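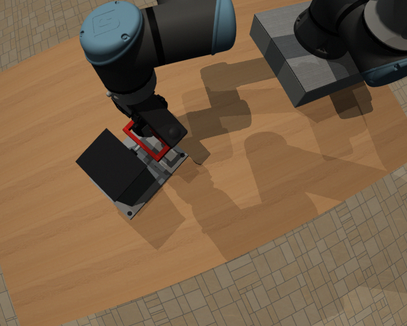

Goats, Pie and the Long Way to Cutus

My kids still talk about the goats. We were on the back road into Cutus last August, windows down, when we came around a bend and there was a whole line of them standing on a picnic table. One got down, looked at our car, and got right back up again! My daughter made me turn around so we could drive past a second time.

So when I heard that the man who owns those goats also draws the hand-lettered maps they sell at the Soomro Diner, I had to call him. Mudassar Tanoli picked up on the first ring and talked to me for most of an afternoon (I'd asked for twenty minutes).

"Everybody wants to know about the table," he said. "I put it out there for people. I wanted travelers to have somewhere to eat a sandwich. The goats took it over inside of a week and I never got it back."

He moved out to Stomoler Road in 2000, after years of driving a delivery route through the same hills. He told me he used to pass the house and slow down every time, and one morning there was a sign in the yard. He called from the pay phone at the diner.
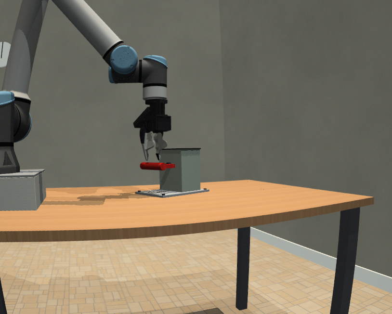 The maps came later, and mostly out of frustration. Folks kept pulling into his driveway lost, looking for the falls at Sterer Creek, and he got tired of drawing the turns on the backs of envelopes. The first one he made properly had the creek, the diner, two churches and a dog.

"The dog was real," he told me. "He slept in the road by the feed store and you had to go around him. You'd say to somebody, turn left after the dog, and they'd find it fine."

I asked if the dog is still on there. He is, though he's been gone a good while, and Mudassar says he gets letters if he tries to leave him off. He printed 200 copies of the newest map this spring and was down to a shoebox of them when we talked.

I wanted to know what he thinks families like mine get wrong on these trips. He laughed at me for a bit and then said we drive like we're late for something. He watches cars go by with kids asleep in the back and parents staring at the phone for the next turn, and he'd like to wave them all down.
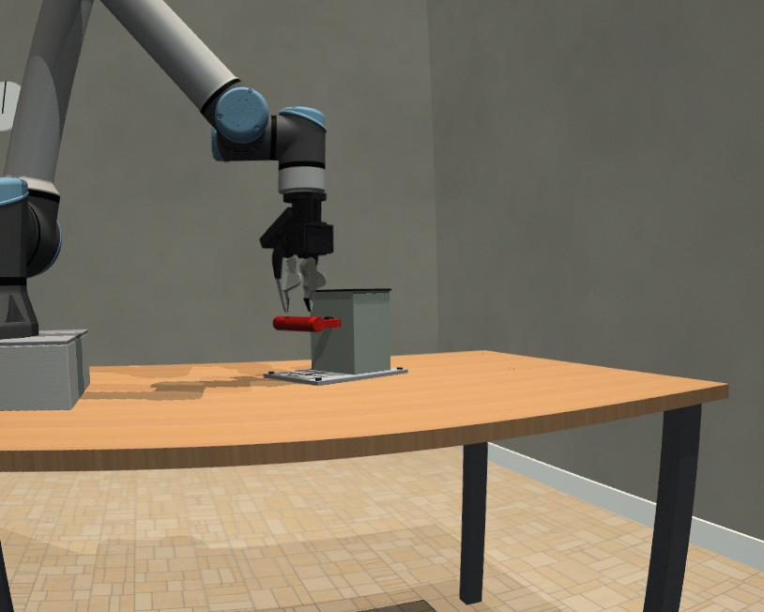 "You know the sign coming into town, population 1582?" he said. "You could meet nearly all of them if you stopped for pie enough times. People here will tell you where the blackberries are. They won't tell you if you stay in the car."

We did stop for pie, I told him, kind of proud of myself. He asked what kind. I said cherry, and there was a pause, and he said well, next time get the buttermilk.

The goats need feeding 365 days a year, so he doesn't travel much himself. His sister wants him to see the ocean and has offered to watch the place.

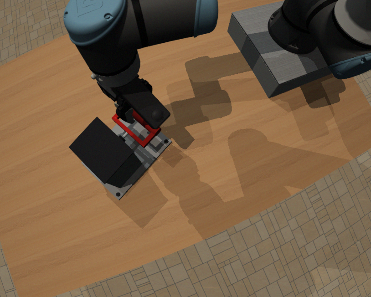

"She's scared of the big one, though," he said. "Biscuit. He unties shoes. I don't think she'd last the weekend."

Before we hung up he gave me directions to a swimming hole that isn't on the map. It involves a mailbox shaped like a fish and a gate you have to lift a little before it'll swing. I wrote it all down on the back of an envelope, and my daughter has already packed her goggles.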